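Himero Countertop Toaster Oven – six months in, still on my counter

Share 126 | Comments 2

I swore I'd never give up counter space to another toaster oven. The last one took up half the kitchen and burned everything on the left side. But my big oven died right after Christmas, the repair guy wanted $636 to look inside it and shrug, and I'd had my eye on the little white Himero for a while. So I caved!

First the good stuff. It heats up fast, and I mean fast – I've barely got the cheese grated before it's ready for me. Toast comes out even, leftover pizza gets its crunch back, and I've done salmon for two in it more times than I can remember. The door has a nice firm close, and the handle stays cool enough that I don't grab a towel (my sister does, she's more sensible). I also love that it's light. I slide it out, wipe under it, and slide it back.

Now the grumbles. The crumb tray is a pain, it sticks halfway and then shoots out and throws crumbs all over your feet. The timer dial is vague below five minutes, so I use my phone. And the cord is shorter than I'd like, so it pretty much decides where the oven lives. If your only outlet is behind the fridge, measure first.

One thing I'd tell anybody to buy along with it is a big mat. I have the brown one from Pluva and it catches the crumbs, plus it gives me a spot next to the oven for bowls and plates while I'm cooking. I keep my plates upright in a wooden stand now, too, and I can grab one with my free hand while the cheese is still bubbling.

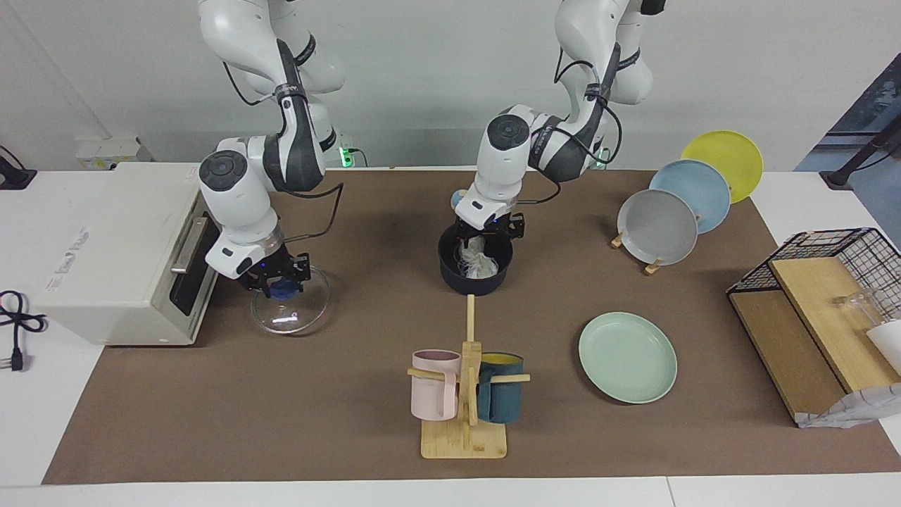
Jeanie Kerr
Does yours tick after you turn it off? Mine goes for a good minute or two and it drives my dog nuts. Otherwise I agree on everything, especially that crumb tray.

Reply: Yes, mine ticks too! I think it's just the metal cooling down. I'd still buy it again, but I'd wait for the August sale.

693 people found this review helpful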